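Neues aus der Spielothek: Das Formenbrett mit den zwölf Teilen

Im Februar steht in unserer Ausleihe ein Klassiker im Mittelpunkt. Das Formenbrett aus hellem Holz gehört seit Jahren zu den Sachen, die kaum einen Nachmittag im Regal liegen bleiben. Zuletzt kamen dazu aber so viele Fragen an der Theke, dass wir ihm diesmal einen eigenen Beitrag widmen. Die Angaben stammen von Shu-fen Chien, die unsere Holzspiele prüft, und von Deok-su Bang, der die Leihkarten führt.

Das Brett ist rechteckig und hat drei Reihen mit je vier Formen. Oben liegen Fünfeck, Stern, Raute und Kreis, in der Mitte Quadrat, Dreieck, Sechseck und Rechteck, unten noch ein Quadrat, dazu Oval, Herz und Halbkreis. Jede Form hat ihre Farbe, und der Boden der Mulde ist ebenfalls farbig. Ein Kind kann sich also zuerst nach der Farbe richten und erst später nach dem Umriss. Die Teile haben kleine Knöpfe, an denen man sie mit zwei oder drei Fingern anhebt.
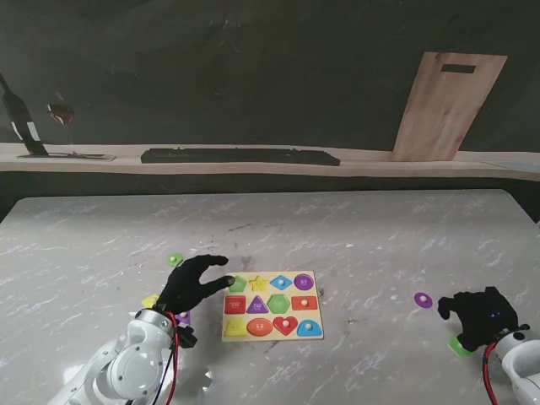 Wer das Brett zum ersten Mal ausleiht, legt am besten nicht gleich alle Teile auf den Tisch. Wir empfehlen, mit vier oder fünf anzufangen und die übrigen im Brett zu lassen. Kreis und Stern eignen sich gut für den Anfang, weil sie sich deutlich unterscheiden. Der Kreis passt außerdem in jeder Drehung. Beim Stern muss schon ein wenig gedreht werden, bis die Zacken sitzen. Schwieriger sind Fünfeck und Sechseck, die viele Kinder zunächst verwechseln. Da beide grün sind, hilft die Farbe an dieser Stelle nicht weiter, und das Kind muss auf die Ecken achten.

Auch die beiden Quadrate sorgen regelmäßig für Nachfragen. Eines gehört in die mittlere Reihe und ist rot, das andere liegt unten und ist gelb. Bitte beim Zurücklegen auf die Farbe schauen. Bei der Rückgabe finden wir die beiden öfter vertauscht, was weiter nicht schlimm ist, aber beim nächsten Kind für Verwirrung sorgt.

Gespielt wird am Tisch oder auf dem Boden, beides geht. Am Tisch sollte das Brett gerade vor dem Kind liegen, mit dem Fünfeck oben links. Die losen Teile verteilt man rechts und links davon, damit beide Hände etwas zu tun bekommen. Ching-wen Cheng aus der Elterngruppe legt sie gern so aus, dass jedes Teil auf der falschen Seite liegt und die Hand über die Mitte greifen muss. Für Kinder, die immer nur mit rechts zupacken, ist das eine gute Übung. Auf sehr glatten Platten rutscht das Brett ein wenig. Ein feuchtes Küchentuch darunter genügt, eine Antirutschmatte von Gastero haben wir auch da - bitte an der Theke danach fragen.

Eine zweite Spielweise kommt aus der Gruppe von Siu-ming Lam. Ein Kind hält das Brett mit einer Hand fest, das andere setzt ein, und nach jeder Reihe wird gewechselt. Gesprochen wird dabei nur der Name der Form. Das klingt strenger, als es ist, und die Runde dauert selten länger als ein paar Minuten. Mit älteren Geschwistern kann man auch eine Form beschreiben lassen, ohne die Farbe zu nennen.
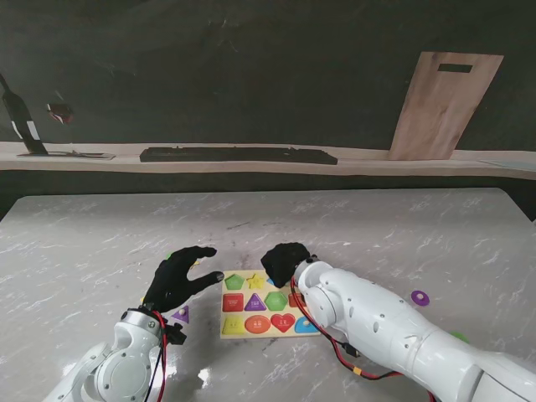

Zur Pflege noch ein paar Worte. Das Holz verträgt kein Wasserbad. Ein leicht angefeuchtetes Tuch reicht aus, danach das Brett offen liegen lassen und nicht auf die Heizung stellen. Die Mulden wischt man am einfachsten mit einem Wattestäbchen aus, denn in den Ecken sammeln sich Krümel. Sitzt ein Teil plötzlich schief, liegt es fast immer daran. Wackelt ein Knopf, bitte nicht selbst kleben, sondern das Teil mit einem Zettel versehen und so abgeben. Wir hatten im Herbst zwei Knöpfe, die mit Sekundenkleber befestigt waren, und mussten beide wieder ablösen.

Die Leihfrist beträgt 20 Tage. Eine Verlängerung ist einmal möglich, solange das Brett nicht vorgemerkt ist. Es trägt bei uns die Inventarnummer 351 und steht im Regal Spanos, zweites Fach von unten, neben den Steckpyramiden. Der Stoffbeutel für die Teile gehört dazu und hängt am Haken an der Seite. Wer das Brett zurückbringt, setzt bitte alle zwölf Formen ein, bevor es über die Theke geht. Dann sieht man sofort, ob etwas fehlt. Einzelne Teile bekommen wir von der Firma Ilateck nach, das dauert allerdings, und in dieser Zeit bleibt das Brett gesperrt. Wer zu Hause noch ein Teil unter dem Sofa findet, kann es jederzeit in den Briefkasten am Eingang werfen.
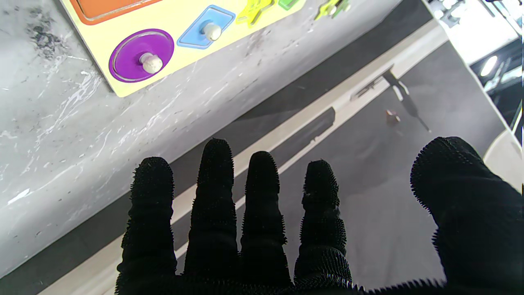
Ab welchem Alter lohnt sich das Formenbrett?

Die meisten Familien leihen es für Kinder um den zweiten Geburtstag aus. Jüngere heben die Teile vor allem heraus, was auch schon eine Beschäftigung ist, und mit drei Jahren schaffen viele das ganze Brett. Danach lohnt sich eher die Spielweise zu zweit oder das Einsetzen mit geschlossenen Augen. Kleine Kinder sollten damit nur spielen, wenn jemand dabei ist.

Wer das Brett vor dem Ausleihen ausprobieren möchte, kann am Mittwoch, 6. Februar, in den Nernlow-Raum kommen. Pin-yu Liao ist den ganzen Nachmittag dort und legt neben dem Formenbrett auch die Steckpyramiden und zwei Fädelspiele aus. Eine Anmeldung ist nicht nötig, Hausschuhe oder dicke Socken bitte mitbringen. Der Kinderwagen kann im Flur stehen, solange die Tür zum Hof frei bleibt.

Im März stellen wir an dieser Stelle die Murmelbahnen vor. Fragen dazu nimmt Deok-su Bang schon jetzt entgegen, am liebsten schriftlich über das Heft an der Theke.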